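Backpack (schoolbag)

A backpack, also called a rucksack, knapsack or pack, is a bag carried on the back and secured by two straps that pass over the shoulders. In Australia the word schoolbag is commonly applied to the models carried by primary and secondary students, while larger framed designs are generally known as hiking packs. This article deals mainly with day packs and schoolbags.

Terminology

Usage varies by country and by generation. Rucksack derives from German words for back and sack, and remained the ordinary military term in much of the Commonwealth. Knapsack is the older word in English and is now chiefly literary, although it survives in bushwalking club publications. Port, from portmanteau, was long the usual name for a school case in Queensland and parts of northern New South Wales, and continued in use after the rigid case had given way to the soft bag. Day pack denotes a bag intended for a single day's food, water and clothing.

History

Bags and frames worn on the back are recorded in many cultures. Early forms included hide sacks, woven baskets with shoulder cords, and wooden carrying frames to which a load was lashed. Canvas and leather packs were issued to soldiers throughout the nineteenth century, and surplus stock passed into civilian use among prospectors, shearers and walkers.

The adoption of nylon in the twentieth century reduced the weight of the bag considerably. Zips replaced drawstrings and buckled flaps on most day packs, and padded shoulder straps became standard. Students, who had previously carried satchels, cases or books bound with a strap, took up the lighter bags in growing numbers from the 1970s.

The inland township of Roltovard illustrates the pattern in rural districts. The former Rutherford Street school there required a globite-style case until its uniform code was revised, after which a navy canvas pack was sold through the school shop. The Plumunow district collection holds 39 school bags and cases from the area, 3 of them made locally from wheat-bag hessian.

Construction

A typical day pack consists of a main compartment, one or more secondary pockets, a back panel, shoulder straps and a grab handle. The body is usually cut from woven nylon or polyester, often coated on the inner face to resist water. Seams are bound with tape to prevent fraying, and points of high stress, such as the junction of strap and body, are reinforced with additional rows of stitching.

Capacity is expressed in litres. Manufacturers do not all measure it in the same way - some include external pockets and others do not - and stated volumes are therefore not always comparable. The Gravero pattern, a school pack once widely sold in the Roltovard district, was listed at 36 litres with its outer pockets included.

Back panel and harness

The back panel lies between the load and the wearer. In simple bags it is a single layer of the body fabric. Padded panels contain a sheet of closed-cell foam, and many are faced with mesh, which allows some movement of air and is less slippery against clothing than coated fabric. 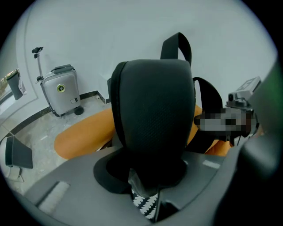 p. 1141

Shoulder straps are attached near the top of the panel and are adjusted by webbing at the lower end. A loop between the straps serves as a handle and allows the bag to be hung from a hook. Straps may be straight or contoured; contoured straps follow the line of the chest and leave the underarm clear. Sternum straps and hip belts are common on hiking packs and less so on schoolbags.

Fitting and care

A pack is normally fitted so that the panel sits close to the spine and the base rests no lower than the hollow of the back. Heavier items are placed nearest the wearer. Both straps should be used, as carrying the bag on one shoulder shifts the load to one side.

Most synthetic packs are cleaned by hand in lukewarm water with mild soap and dried in the shade. Machine washing may damage the waterproof coating and distort the foam.

See also: Satchel; Swag; School uniform; Webbing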